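Progress report to the Estrella fund
Shared tabletop work with two arms
Prepared by Noel Cruzado, Bastmont, April 29, 2018

Thank you, as always, for your patience with us and for the very kind note you sent after the last report. Faraji Makokha pinned it up over the kettle and it's still there. This one covers the stretch since we finished moving into the new room, and I'm happy to say it's mostly about the work itself this time and hardly at all about the move.

You'll remember our question: can two arms with quite different hands learn one household job together, from people guiding them through it, without us writing a separate program for each side? Everyday dishes have been a good test. They're light, they tip over easily, and a cup can be picked up in more ways than you'd think!

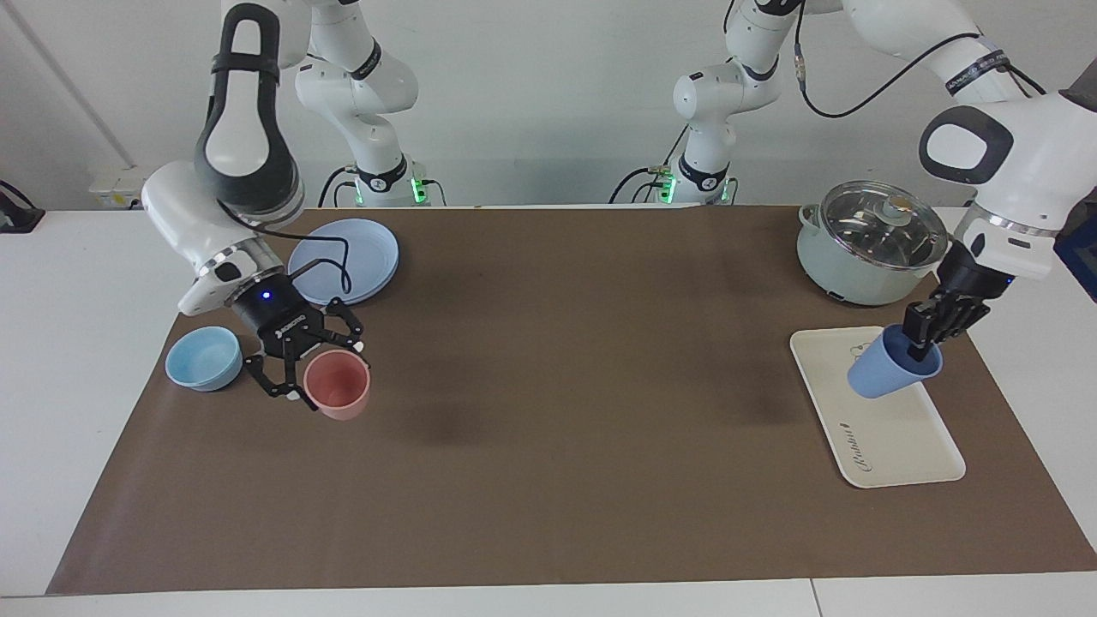

The two arms at the shared table, with the gripper at the pink cup and the multi-fingered hand holding the blue cup over the tray.

We now have 1,595 recorded runs in the Zullcombe set, and 300 of those have been put aside for testing, so the method never sees them while it's learning. In March we trained the first version that takes in both views at once, the one from the side and the one looking down over the table. On the cup-and-tray job it finished 40 more of the test runs than the old single-view version did, and we were all rather pleased with that (there was cake).

Most of the gain seems to come from the moment just before a cup is let go. From the side, it's hard for the method to judge whether a cup is over the tray or a little past it, and the old version would often release too early.
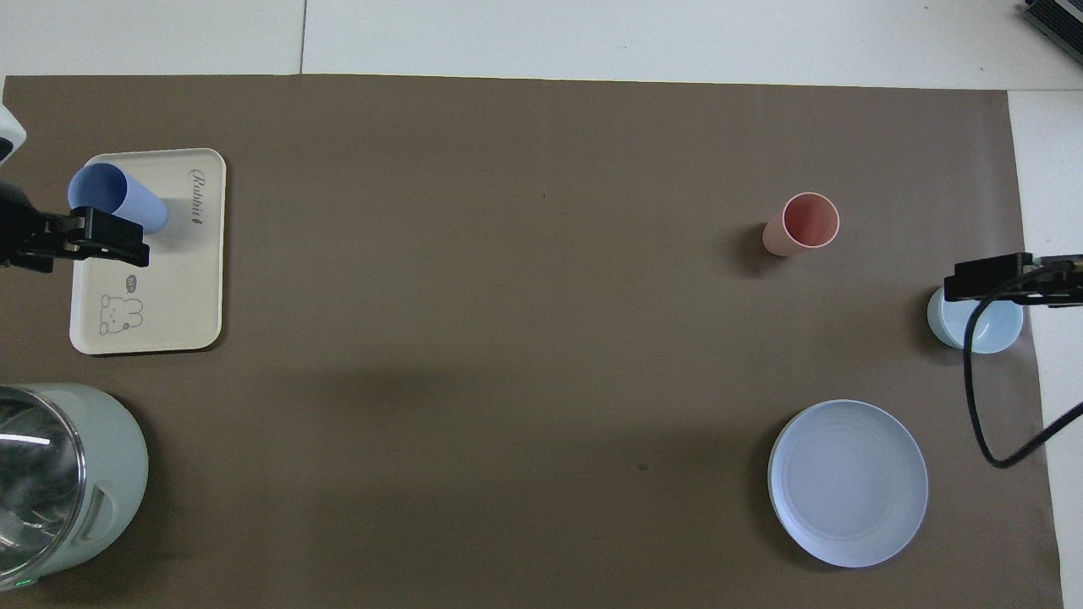

The second view helps a good deal there, though it doesn't fix everything. The method still gets muddled when both arms want the same part of the table, and Faraji has been trying a simple rule where one arm waits its turn. It's slow, and a bit polite for my taste, but we've had far fewer bumps.

Spending is on track. The one change is that we'd like to move what's left of the travel money into storage, as the recordings take up almost 4 times the space we'd planned for. Could you let us know if you're comfortable with that? Next we'll start on the Zudside kitchen jobs, beginning with pot lids, and you'd be very welcome to come by and see how we're getting on.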